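4.2 Evaluation of the Pendeck Simulation Kit

The Pendeck kit, distributed by Tandthorpe, supplies household rooms and furniture for testing mobile manipulators before hardware trials. We reviewed the April release under the standard license. Each of the six storage tasks was run for 30 episodes, with a limit of 4000 control steps per episode. Object positions were drawn again at every reset.

Setup took one working day. The documentation covers camera placement well but says little about contact settings, and we kept the supplied defaults. Figure 3 gives a view from the shelf retrieval task, with the bottle standing in the open compartment and part of the arm over the wooden floor. 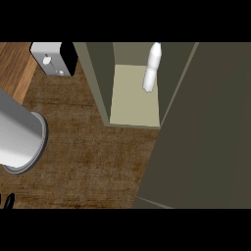
Overgaard Laboratory
Corresponding author, Household Manipulation Group
20 June 2019

Figure 3. Shelf retrieval task, rendered from above.

Episodes in which the arm touched a cabinet wall were scored as failures. The Brevari baseline was run with the same limits, and its results are reported in Section 4.3.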